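Undgate Review: A Tournament Platform for People Who Have Already Been Yelled At

My first bracket was drawn on the back of a pizza box, and I still think of it as the high point of my administrative career. It had eight teams on it, one grease stain where the lower semifinal should have been, and no login screen. I have since run a regional amateur league on spreadsheets, on a chat bot that went offline during finals, and on a paid service that once seeded a team against itself. The team lost, according to the paid service.

So when my co-organizer Nazmiye Soylu suggested we move our fall season to Undgate, I said yes in the tone of someone agreeing to a root canal. We ran the whole thing on it: 26 teams, a Swiss stage, then a double elimination bracket that finished on a Thursday night in October well after I should have been asleep. What follows is how it went.

Setup

Undgate bills itself as tournament operations software for small and mid-size leagues. In practice it's a website with a bracket engine, a rulebook builder, a player eligibility checker, a dispute desk, and a payout ledger stapled to the side. You make a league, you make a season inside the league, you make a stage inside the season, and then you make a division inside the stage, even if you only have one division and don't want another. I named mine "Division." It asked me if I was sure.

Importing rosters took an evening. The importer wants a file with its own column names, in its own order, and if you get one wrong it tells you "roster invalid" and leaves you alone with your thoughts. Once I had the template sorted out, the rest went in without a fuss, including the two teams who had put emoji in their names and the one that had put nothing but emoji in its name.

The rulebook builder

I expected to hate this and it's the best thing in the product. You write your rules in sections, and each section can be tied to something the software does. Our lateness rule says a team forfeits map one at ten minutes past start time, and Undgate will start that clock, show it to both captains, and log the forfeit with the rule number next to it. Captains will argue with me until sunrise. They argue far less with a clock.

It also keeps old versions. When we changed the substitute rule after week two, every team had to click to accept the new text before they could check in again, and I could see who had and who hadn't. My old method was posting the change in a chat channel and then, weeks later, scrolling up with trembling hands to prove I had.

The starter templates are a mixed bag. The prize terms template was written by somebody who has read a contract and wishes you to know it. It contains the word "heretofore." Don't use it as is. We had Kirsten Hafþórsson look ours over (she does contracts for a living and plays support for fun, so she's used to thankless work), and she struck out most of a page and told us to ask parents for signed consent on any player under 18 before money came up at all. Undgate has a box for uploading those forms. It doesn't check what's in them, and one of ours turned out to be a lunch menu.

The dispute desk

Each match gets a button marked "Raise a dispute," and the players found it faster than they found the schedule. A dispute opens a thread that both teams and the admins can see, with room for screenshots and clips. Admins get a private side channel. The thread locks when you rule, and the ruling goes on the match page.

We handled 70 disputes over the season. I'd love to say the software made them better disputes. One was over whether "gg" typed early counts as a forfeit. But they were all in a single place, with times on them, and when somebody appealed I could pull up the whole sorry record in a few seconds.

The file handling is where it gets sloppy. Every attachment goes into one shared bin for the season, evidence, team logos, consent forms, whatever a player happened to drag in, and you can't make folders. Search works on file names only, and players name their files the way players do.
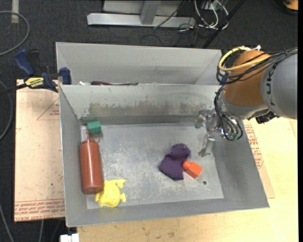 Everything in one bin, squeeze bottle next to yellow sea creature.

Somebody at Undgate must know about this, as there's a "Tags" menu in the sidebar. It opens to a page that says tags are coming. It said that when we signed up and it said it after the grand final.

Match day

Check-in is good. Captains tap one button, the match page turns green, and the lobby details appear for both sides at once, which ended our long tradition of one team waiting in the wrong lobby and getting angrier by the minute. Score reporting is fine too. Both captains enter the result, and if the numbers match it goes straight into the standings. If they don't, an admin gets pinged, and so does an admin's phone, and so does an admin's spouse if the phone is on the nightstand.

Swiss pairings came out clean in every round but one. In round four it offered me a rematch from round two, and I had to swap two pairings by hand. The swap tool is drag and drop and has no undo. I learned about the no undo part with an audience.

The bracket page for viewers looks decent on a laptop. On a phone the lower bracket slides off to the right and keeps going, and you chase it with your thumb. Our casters gave up and kept a printed copy on the desk. I was delighted. All it needed was a grease stain.

Money

The price is $212 for a season at our size, paid up front. There's a free tier that tops out at eight teams and leaves off the eligibility checker. For comparison, we used Drallon for two seasons at a lower price, and its brackets are prettier, but its rulebook is a text box and its dispute system is an email address. Cekik is free and perfectly good for a one-day cup. I'd still use it for a one-day cup.

The payout ledger tracks who's owed what and whether they've confirmed their details. It doesn't send any money. You do that yourself and then come back and tick a box, like a chore chart. It won't do your tax paperwork either, and the help page on that topic consists of a suggestion that you speak to a professional.

Support

I wrote to them three times. The roster question was answered in an hour by a person who had clearly run a tournament and had the scars. The one about the rematch took four days, by which point we were in playoffs. My note about tags got a thumbs up.

Score

7 out of 10. The rulebook builder and the dispute desk earn most of that, and the bin takes a good chunk of it back.

Worth it if you run a multi-week league with a prize pool and captains who read rules looking for gaps. Skip it if you have eight friends and a weekend.

We've renewed for spring. Nazmiye handles uploads now, and I've been told to stay away from the swap tool.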